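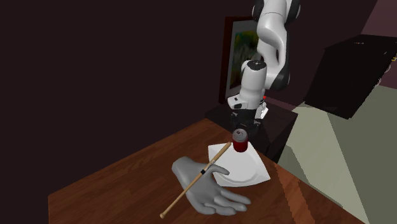
白方盘子,红汽水。

2026年7月31日 晴,闷热,傍晚起了一点风

冰箱是昨天夜里坏的。我半夜起来倒水,走到厨房门口就觉得哪里不对劲,站了好一会儿才明白过来,是太安静了。这台Rastov跟了我们这么多年,夜里总要哼上几声,哼完了还要抖一下,像老人家翻身。刚搬来Solport的头一个夏天我还嫌它吵,为这个跟老陈拌过嘴,后来听惯了,它不响了,我反倒睡不着。

打开门,里面的灯还亮着,可是一点凉气都没有了。冷冻层里妈妈去年教我包的那种荠菜馄饨(荠菜是我自己从河堤边上一棵一棵挖来的,在二月,手都冻红了),已经开始发软,互相粘在一起。我蹲在那儿看着,心里那个疼啊。叫老陈起来,他迷迷糊糊地说,关上门,别老开着,明早再说。说完翻个身又睡了。我只好把门关紧,又拿了条毛巾塞在门缝下面,也不知道有没有用,总归是尽了心。

早上六点多我就给Barry Dunmore发了消息。他修了半辈子家电,住在坡下面那排矮房子里,去年我们家洗衣机漏水就是他给看好的。他回得很快,说上午来。来的时候满头是汗,工具箱往地上一放,先要了杯水喝,然后把冰箱从墙边拖出来。哎呀,后面那个灰!我脸都红了,赶紧拿扫帚,他摆摆手说家家都这样,他见过更厉害的。灰里还找出来一枚顶针,是我婆婆的,找了好几年,原来一直在那里。我把它洗干净放进针线盒了,这算今天头一件高兴的事。

Barry听了一阵,摸了一阵,拿表量了一阵,最后坐在小凳子上跟我说,压缩机不行了,换一个连工带料400。他又说,换是可以换,可是门封也老了,别的地方过两年说不定还要出毛病,让我自己掂量。我喜欢他这一点,从来不催人。我问他上门费多少,他说留着下次一起算,临走还从院子里摘了两根黄瓜,是我硬塞给他的,他不要,我说你不拿我就生气了。

然后就是跟老陈商量买不买新的。他的意思是修,他这个人什么都舍不得扔,抽屉里还有二十年前的电池盖子。我呢,其实也舍不得,可是一想到这个天气,万一过两个星期又坏了,又要半夜蹲在那里看馄饨,我就受不了。商量来商量去,决定先去店里看看,看看又不花钱。

店里人真多,大概都是去吹冷气的。有一台Gindex,双开门,1,679,漂亮是漂亮,老陈拉开来看了一眼,又很轻地关上了,好像怕碰坏。旁边一台小一点的1,249,容量也够,就是冷冻的抽屉太浅,我比划了一下,我那个蒸馒头的大托盘放不进去。导购的小伙子很有耐心,带着我们一直走到最里面,有一台去年的款,968,白色的,下面三个抽屉都深。我蹲下来把抽屉一个一个拉开,又一个一个推回去,很顺。老陈在旁边说,把手有点松。小伙子当场就拿螺丝刀给拧紧了。我看老陈没话说了,就知道这事成了。明天下午送货,旧的他们负责拉走。

回来的路上我们俩都没怎么说话。车开过码头那边的时候,老陈忽然说,那台Rastov是小雨上小学那年买的吧。我说是啊,她那时候还够不着冷冻层,要搬凳子,自己偷冰棍吃,凳子忘了搬回去,一抓一个准。说完两个人都笑了。冰箱门上现在还有她贴的贴纸,一只章鱼,撕过一次没撕掉,剩下五条腿。晚上我拿吹风机对着慢慢吹,想把它揭下来,结果又断了一条腿。算了,剩下的拍了张照片发给小雨,她回了一长串哭脸,又问:那我的凳子呢?

中午最要紧的是抢救冷冻层里的东西。我在楼道里碰到Honeylyn Policarpio,才说了两句,她就说,阿姨你全拿到我家来。她家有个卧式的小冰柜,平时放她姐姐寄的鱼。我不好意思,她已经把两个保温箱提下来了。她的侄子Jericho Quiambao放暑假住在她这里,瘦高个儿,话不多,楼上楼下跑了好几趟,虾仁、排骨、半只鸡、两包糯米饼,都有了去处。剩下一些已经化透的,再冻也不好吃了,Honeylyn说那就今天吃掉嘛,叫大家来。

于是晚上就成了一桌饭,真是没想到。馄饨我分两锅煮,煮破了不少,汤里漂的都是馅儿,可是香。排骨里化开的那一包拿来红烧。Honeylyn做了她拿手的酸汤,放了好多空心菜,我每次都想学,她每次都说没有什么方子,就是尝。Uzma Arain下班晚,端来一大盘米饭,里面有葡萄干和炸过的洋葱,还细心地问我哪几样是她能吃的,我给她单独留了虾仁炒蛋,用的是干净锅。她吃了两碗,说比她在外面吃的好,我听了心里甜滋滋的(虽然盐放重了一点,我自己知道)。

Teodoro Tagle老先生也来了,拄着他那根拐杖,带了一把吉他,说是他哥哥留下来的。他年轻时在船上做过厨子,给我们讲有一年过热带,船上的冷库坏了,厨房里没日没夜地煮肉,煮到后来水手们看见肉就躲,天天来跟他讨咸菜吃。他讲的时候一句英文夹一句他家乡的话,Honeylyn给翻译,翻到一半自己先笑得不行,我们也跟着笑,到底讲了什么反而没听全。后来他弹了两支曲子,第二支很慢,Jericho居然会唱,声音低低的,唱完脸就红了,跑去洗碗。这孩子真好。

我想起小时候在外婆家,那时候哪有冰箱呢。夏天剩的饭放在竹篮子里,用绳子吊在井口下面,西瓜也是吊下去的。傍晚外公去拉绳子,我们几个小孩围在井边,谁也不许往前挤。瓜切开来"咔"的一声,那个凉是从井里带上来的,跟冰箱里的凉不一样,没那么硬。外婆总是吃靠皮的那一点,说她爱吃脆的。我信了很多年。今天晚上切瓜的时候,我把中间那块给了Uzma,自己拿了块边上的,咬了一口,确实也挺脆的。

客人走了以后老陈在阳台上收椅子,我擦灶台。厨房里还是那么静。我把旧冰箱里外都擦了一遍,架子拆下来洗了,他问我都要拉走了还洗它干什么,我说你别管。擦到鸡蛋格那里,有一道裂缝,是我自己用胶带粘过的,胶带都黄了。我想了想,没有揭。

还有几件事记一下,免得忘:

明天上午把厨房过道的米桶挪开,不然冰箱进不来。
Honeylyn的两个保温箱要洗干净还她,别拖。
给妈妈打电话,问荠菜焯水到底要不要放油,我上次好像放错了。馄饨坏掉一半的事先不跟她讲。
Barry的上门费,装在信封里给他送去,他不收就放他信箱里。
Uzma的盘子还在我们这儿,还的时候不要空着,放几个糯米饼。
问小雨中秋回不回来。

十一点四十了,风停了,又热起来。老陈已经打呼噜了,倒是有点像那台冰箱。我把窗子再开大一点就去睡。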